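The Fruit Tray at Wultura: Notes From the Back Table

I was asked to write something for the gallery page and warned to keep it cheerful. I'll do what I can. The subject is fruit on trays, as laid out at the Wultura hall in Flumanthorpe, where a group of us has been meeting to try out ideas for serving tables. The theory, as put forward by Anneli Rautiainen in a long email, is that people eat more fruit if it is arranged nicely. I have my doubts. In my experience people eat more fruit if there is no cake.

Still, I went along, I looked at the trays, and I read the email twice. What follows is mostly my opinion, and Anneli has been given the chance to object. She has, at length, and I have put in the bits I thought were fair.

First, the tray. We have moved from bowls to flat steel trays. A bowl hides things. You put the good apples on top and the soft ones sink to the bottom, where they are found a fortnight later by whoever does the washing up. A tray doesn't let you get away with that. It also doesn't let you stack very much, so you are forever topping it up. Oskari Laaksonen thinks this is a point in favour, as the table always looks tended. Oskari has not been the one doing the topping up.

I priced the alternatives in the Jääskeläinen catering list, mainly to be awkward. Slate looks lovely and weighs as much as a paving slab. Baskets need lining. Wood stains if a plum splits on it. Steel wipes clean and can be dropped, so I have come round to steel, though I don't think it flatters anything. Under strip lights it makes a peach look like evidence.

Second, bananas. Every display seems to begin with them and I would like to know who decided that. They take up more room than anything else, they mark if you look at them sharply, and they roll onto their backs. The email recommends "letting the curve lead the eye". I asked where it was leading the eye to and didn't get an answer. What I will admit is that two bananas laid one inside the other take up far less of the tray than two laid side by side, and that you can tuck small things into the space between them. You lose sight of the small things, mind. Merle Paewai calls this a surprise. I call it a piece of fruit going off where you can't see it.
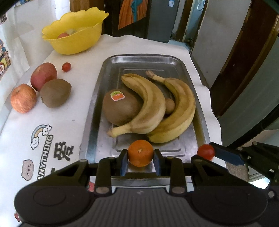

Kiwi on the left, bananas nested, mandarin at the near end. The sticker is still on the kiwi.

About those brown patches. There was a proper argument over whether marked bananas should go out at all. Tímea Nyitrai says yes, and that a streaky banana tastes better than a smooth yellow one, and she is right about the taste. My worry is with the people walking past. Put a streaked banana beside a clean bright mandarin and most hands will go to the mandarin, every time, until there is a tray with nothing but bananas on it. Then somebody takes them home "for a loaf", and the loaf is never seen.

Tímea's answer was to put the ripest ones in front with a small card saying they are sweet. Fine, try it. I don't believe in cards. People read them after they have chosen.

The stickers are another matter. I would peel every one before the tray goes out. It takes seconds, and a fruit with its label on looks as though it has just come out of the bag. Minttu Kuusisto disagrees and says labels show people what they are getting. With a kiwi I should have thought that was fairly plain. We have agreed to differ, which means that whoever lays the table that day wins.

And kiwis! I have nothing against a kiwi at home with a knife and a spoon. At a buffet, with a paper plate in one hand and your coat over your arm, it is a hopeless thing. Nobody wants to be seen tackling one standing up. If they must go out, cut them in half and put spoons by them, and then cover them, and then you need a lid, and by that point you are running a restaurant. Whole kiwis are there for the look of it. I put this to Anneli, and her reply in full was "Yes, and?"

Mandarins I will defend. They come with their own wrapping, they fit in a pocket, a child can manage one, and the colour does most of the work. If it were left to me the tray would be mandarins from end to end and we could all go home. Anneli says that would be "a crate". Well, crates sell a lot of mandarins.

Cherry tomatoes have been suggested for a bit of red. I know, I know, it's a fruit. I was told so by three different people, one of them quite rude. It still tastes like a salad that has lost its way, and I don't want it next to a banana. A separate dish, please — preferably nearer the cheese.

As for the white tablecloth, it was the one thing we all liked. A printed white one is more forgiving than a plain one, and the fruit does stand out against it. It will need washing every time it is used. The Allent stain soap has been mentioned in glowing terms, and I will believe it when I have seen it meet blackcurrant.

Does any of it work? We don't know, and I would be suspicious of anybody who said we did. Anneli's email claims a well laid tray empties faster. Faster than what, she doesn't say. Nobody kept count of a bowl alongside to compare it with, and the people at the table were mostly us, who had been talking about fruit for an hour and were bound to be hungry.

The full spread goes out at the open afternoon on Saturday, October 26, 2024, in the long room, with tea from the hatch. Last year's kitty for food came to roughly 570, most of it spent on biscuits, and the biscuits were finished before the raffle. This year there will be fruit as well. I have asked for the trays to go at the opposite end from the biscuits, so that we get a fair result. Anneli wants them side by side. She is bringing the tablecloth, so I expect she'll get her way.

Complaints about the tomatoes to Merle, please.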